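12월, 밤 열한 시

오늘은 일기를 조금 길게 쓰려고 한다. 한국어로 일기를 쓰는 것은 아직 느리다. 그래도 사전을 옆에 두고 천천히 쓰면 쓸 수 있다. 선생님이 틀려도 괜찮으니까 그날 만진 물건의 이름을 쓰라고 하셨다. 그래서 오늘은 하루 종일 본 장난감 부엌 물건에 대해서 쓴다. 낮에 흰 테이블 위에 그릇하고 컵하고 과일이 넓게 놓여 있었다.
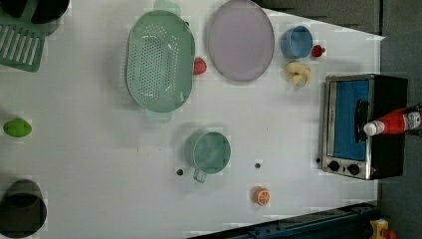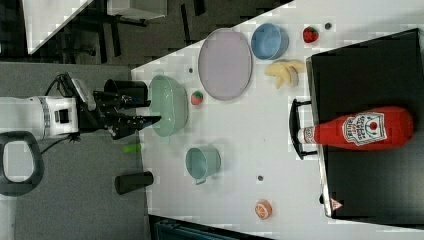 나는 이런 물건을 볼 때마다 이름이 어렵다고 생각한다. 내 나라 말로는 부엌에서 쓰는 둥근 것을 거의 다 한 단어로 부를 수 있다. 그런데 한국어는 그릇, 접시, 대접, 공기, 사발, 종지가 다 다르다. 처음 한국에 왔을 때 나는 밥그릇을 달라고 하고 싶어서 "밥 접시 주세요"라고 말했다. 식당 아주머니가 웃지 않고 진짜로 접시에 밥을 담아 주셨다. 나는 그 밥을 다 먹었다. 그 후에 '공기'라는 말을 배웠는데, 숨 쉬는 공기하고 소리가 같아서 또 한참 헷갈렸다.

민트색 큰 그릇도 그렇다. 바닥에 작은 구멍이 여러 줄로 있으니까 그냥 그릇이라고 하면 정확하지 않은 것 같다. 사전을 찾아보니까 체, 소쿠리, 채반이 나왔다. 케빈은 체라고 했고 나는 소쿠리라고 했다. 소쿠리라는 말은 소리가 귀여워서 내가 좋아한다. 그런데 사전에는 소쿠리가 대나무로 만든 것이라고 써 있다. 장난감인데 대나무가 아니어도 소쿠리라고 할 수 있는지 선생님께 여쭤볼 것이다. 케빈은 그런 것이 왜 중요하냐고 물었다. 나에게는 중요하다.

색깔도 문제이다. 접시는 연한 보라색인데, 이런 색을 라벤더색이라고도 하고 연보라색이라고도 한다. 나는 연보라가 더 마음에 든다. '연'이라는 글자를 앞에 붙이면 색이 약해지는 것이 재미있다. 연두, 연분홍, 연보라. 그러면 연한 빨강은 '연빨강'인가 하고 물었더니 보통은 그렇게 말하지 않고 분홍이라고 한다고 했다. 규칙이 있는 것 같다가 갑자기 없어진다. 손잡이가 있는 컵의 색도 어려웠다. 나는 초록이라고 썼다가 지우고, 청록이라고 썼다가 또 지웠다. 빛에 따라 다르게 보이는 색은 이름을 정하기가 힘들다. 결국 공책에는 '초록 쪽의 색'이라고 썼다. 선생님이 보시면 빨간 펜으로 고치실 것이다.

하늘색은 쉽다. 하늘을 생각하면 된다. 다만 오늘 하늘은 하늘색이 아니었다. 아침부터 회색이었고 오후에는 눈이 올 것 같았는데 오지 않았다.

아침 이야기를 안 썼다. 아침에 일곱 시에 일어났다. 물을 끓이고 빵을 먹었다. 버스로 40분이 걸리는데 오늘은 앉아서 갔다. 버스에서 단어 공책을 읽었다. 이 공책에는 이제 단어가 200개 있다. 모두 집 안에 있는 물건의 이름이다. 200개가 되면 케빈이 떡볶이를 사 주기로 했는데, 케빈은 그 약속이 300개였다고 한다. 나는 문자 메시지를 다시 찾아서 보여 주었다. 문자에는 그냥 "많이 외우면"이라고 써 있었다. 우리 둘 다 틀렸다.

장난감 물건은 작은 토스터 오븐까지 있어서 정말 부엌 같다. 오븐 문 안쪽이 밝은 파란색이라서 나는 이것을 볼 때마다 수영장이 생각난다. 진짜 오븐이 이런 색이면 빵이 맛있어 보이지 않을 것 같다. 앞에는 검은색 동그란 손잡이가 달려 있다. 한국어로는 돌리는 것도 손잡이이고, 잡고 여는 것도 손잡이이고, 컵 옆에 있는 것도 손잡이이고, 버스에서 잡는 것도 손잡이이다. 아까 그릇은 이름이 그렇게 많았는데 손잡이는 하나로 다 된다. 나는 이것이 조금 고맙다.

케첩 병은 누워 있는 것이 나는 마음에 걸린다. 우리 어머니는 식탁 위에 병이 누워 있으면 꼭 세우셨다. 케첩도, 기름도, 빈 병도 세우셨다. 어머니의 부엌은 작아서 물건마다 자리가 있었고, 병은 창문 옆에 키 순서로 서 있었다. 가장 큰 것은 식초였고 가장 작은 것은 바닐라였다. 내가 어렸을 때 순서를 바꾸어 놓으면 어머니는 아무 말도 하지 않고 다시 바꾸셨다. 나는 그것이 재미있어서 매일 바꾸었다. 지금 생각하면 죄송하다.

과일 중에서는 오렌지가 제일 좋다. 동그랗게 자른 조각인데 껍질은 주황색이고 안은 연하다. 이것을 '오렌지 조각'이라고 해야 하는지 '오렌지 한 쪽'이라고 해야 하는지 모르겠다. 마늘은 한 쪽, 두 쪽 한다고 배웠다. 사과도 한 쪽이라고 한다. 수박은 한 조각이라고 들었다. 케빈은 가로로 자르면 조각이고 세로로 자르면 쪽이라고 자신 있게 설명했는데, 나는 그것을 믿지 않는다. 케빈은 모르는 것을 설명할 때 목소리가 더 커진다.

딸기는 작고 빨갛다. 나는 딸기를 보면 Manzano에 살 때가 생각난다. 우리 집 뒤에 할아버지의 밭이 있었고 그 끝에 딸기가 조금 있었다. 새가 먼저 먹었다. 할아버지는 밭에 깡통을 매달아서 소리가 나게 하셨는데, 새는 이틀 만에 그 소리에 익숙해졌다. 사흘째에는 새가 깡통 위에 앉아 있었다. 할아버지는 화를 내시다가 나중에는 새가 못생긴 딸기만 남긴다고 하시면서 그 못생긴 딸기를 나에게 주셨다. 맛은 같았다. 한국의 딸기는 크고 모양이 좋다. 그리고 12월에도 가게에 있어서 놀랐다. 어제 시장에서 값을 보았는데 비싸서 그냥 귤을 샀다.

점심에는 Saturnino Herrero 씨가 같이 먹자고 했다. Herrero 씨는 나보다 한국에 오래 살았고 말을 잘하지만 매운 것을 못 먹는다. 우리는 Pleltwood 1층에 있는 분식집에 갔다. 나는 김치볶음밥을 먹었고 Herrero 씨는 우동을 먹었다. 단무지를 두 번 더 받았다. 먹으면서 나는 소쿠리 문제를 말했다. Herrero 씨는 자기 집에서는 그것을 '그 물 빠지는 것'이라고 부른다고 했다. 아내분도 그렇게 부르신다고 한다. 아내분은 서울에서 태어나신 분이다. 한국 사람도 그렇게 말한다면 나도 그렇게 말해도 될 것 같아서 마음이 편해졌다. 그래도 공책에는 정확한 단어를 쓰고 싶다.

돌아오는 길에 문구점에 들러서 지우개를 샀다. 볼펜도 사고 싶었지만 참았다. 집에 볼펜이 많은데 나는 계속 볼펜을 산다. 작년에 다니던 Rekum에서는 볼펜을 모두에게 주었다. 그 볼펜은 파란색인데 뚜껑에 작은 물고기가 있었다. 회사하고 물고기가 무슨 관계인지 물어본 적이 없다. 이제는 물어볼 수 없어서 궁금하다.

저녁에는 우리 집 부엌을 정리했다. 낮에 장난감 그릇을 오래 보아서 그런지, 집에 오니까 진짜 그릇이 너무 크게 느껴졌다. 싱크대 위의 찬장을 열고 모두 꺼냈다. 꺼낼 때는 금방 끝날 줄 알았다. 바닥에 신문을 깔고 그 위에 그릇을 놓았다. 처음에는 크기대로 놓았고, 그다음에는 자주 쓰는 것과 안 쓰는 것으로 나누었다. 안 쓰는 것이 더 많았다. 결혼식에서 받은 접시, 뚜껑만 있는 냄비 뚜껑, 이사할 때 앞에 살던 사람이 두고 간 찜기, 금이 간 커피잔이 나왔다. 금이 간 커피잔은 버리려고 했다. 그런데 손에 들면 무게가 딱 좋아서 못 버렸다. 연필을 꽂으면 된다고 생각했지만 연필을 꽂는 컵이 이미 3개 있다. 그래서 일단 냉장고 위에 올려 두었다. 냉장고 위는 내가 결정하지 못한 물건이 사는 곳이다.

찬장 안쪽은 행주로 닦았다. '행주'는 내가 좋아하는 단어이다. 걸레하고 다르다는 것을 늦게 배웠다. 예전에 걸레로 식탁을 닦겠다고 말해서 친구가 소리를 질렀다. 나는 둘 다 천이라고 생각했는데, 한국어에서 행주는 식탁 쪽이고 걸레는 바닥 쪽이다. 이것은 절대로 바꾸면 안 된다.

그릇을 다시 넣을 때 큰 것 안에 작은 것을 넣었다. 이렇게 하면 자리가 많이 남는다. 다만 맨 아래 그릇을 쓰고 싶을 때 다 들어야 한다. 그래서 매일 쓰는 국그릇은 따로 앞에 놓았다. 뒤집개와 국자는 서랍에 넣지 않고 긴 통에 세웠다. 뒤집개를 뒤집는 것이라고 해서 뒤집개라고 하는 것이 참 친절하다. 지우는 것은 지우개이고 덮는 것은 덮개이다. 그럼 물이 빠지는 것은 '빠지개'라고 하면 안 되는가? 케빈에게 문자를 보냈더니 웃는 얼굴만 왔다.

정리하다가 서랍 뒤에서 오래된 Flulleck 계량컵을 찾았다. 400밀리리터까지 눈금이 있는데 숫자가 거의 지워졌다. 이사 온 후로 한 번도 못 보아서 잃어버린 줄 알았다. 반가워서 바로 팬케이크를 만들 생각을 했지만 우유가 없었다. 우유 대신 물을 넣어도 된다는 글을 읽고 물을 넣었다. 먹을 수는 있었다. 꿀을 많이 뿌렸다.

열 시에 설거지를 했다. 그릇을 정리한 날에 다시 그릇을 더럽히는 것이 조금 억울했다. 그래도 새로 정한 자리에 접시를 넣는 것은 기분이 좋았다. 그런데 국그릇을 넣다가 또 습관대로 옛날 자리를 열었다. 거기에는 이제 밀가루가 있다. 내일 아침에도 틀릴 것 같아서 찬장 문에 작은 종이를 붙였다. 한국어로 썼다. 그릇, 접시, 컵, 밀가루. '접시'를 쓸 때 '접씨'라고 잘못 써서 새로 산 지우개를 처음 썼다.

오늘 새로 쓴 단어: 소쿠리, 채반, 종지, 눈금, 찜기, 금이 가다, 연보라. '금이 가다'는 처음에 돈이 되는 금이 어디로 간다는 말인 줄 알았다.

내일은 우유하고 식초를 사야 한다. 그리고 선생님께 두 가지를 여쭤봐야 한다. 대나무가 아닌 소쿠리, 그리고 오렌지의 조각과 쪽. 잊어버리지 않으려고 손등에도 써 놓았는데 설거지를 해서 벌써 반은 지워졌다. 다시 쓰고 자야겠다.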